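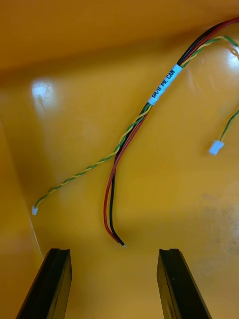
14 August 2019

3 min read

Seed germination, second attempt at the Kevstead claim. Writing this down while I still remember which dish was which, since the marker has rubbed off half the lids.

The claim, for anyone reading over my shoulder: soaking old tomato seed overnight in weak chamomile tea "wakes it up." Mudassar Rind swears by it. He got it from the Kevstead seed swap newsletter, which got it from somebody's aunt as far as I can tell. I asked for numbers and was sent a photo of a very nice tomato plant.

Seed is the Brillano lot from the back of the fridge, bought in April of a year I can't read on the packet. 320 seeds, split evenly between tea and plain tap water. Same paper towel, same shelf, same lamp. Last time the tea dishes sat nearer the radiator and I threw the whole result out, which Mudassar still holds against me. 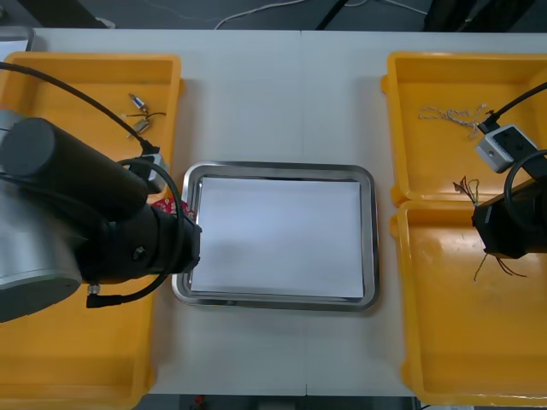

Tea seeds do look plumper this morning. So do the water seeds. Anything looks plumper after a night in liquid, and I'm not going to record plumpness.

Mold is the real worry. First run, the tea side got fuzzy by day 3 and it was impossible to say what had sprouted and rotted from what had never sprouted at all. I've rinsed everything this time. If rinsing washes off the magic, then the magic was pretty thin to start with.

Also looked at the Poltden sheet that keeps getting passed around. It reports a "strong improvement" but there is no untreated batch anywhere in it. They soaked some seeds, the seeds came up, everybody was pleased. Tomato seed comes up. That's what it does. 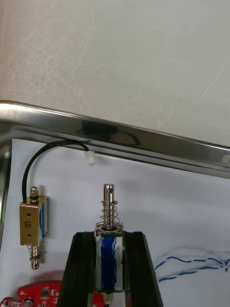
Counting rule, so I can't fudge it later: root visible and at least 2 mm long, otherwise it's a no. Count at the same hour each day. Someone else should do the last count without knowing which dishes are which. Hettiarachchi on the second floor might if I ask nicely.

My guess is no difference. If there is one I want to see it again with fresh seed before I buy any tea.

Need new lids. Pencil on tape next time, no marker.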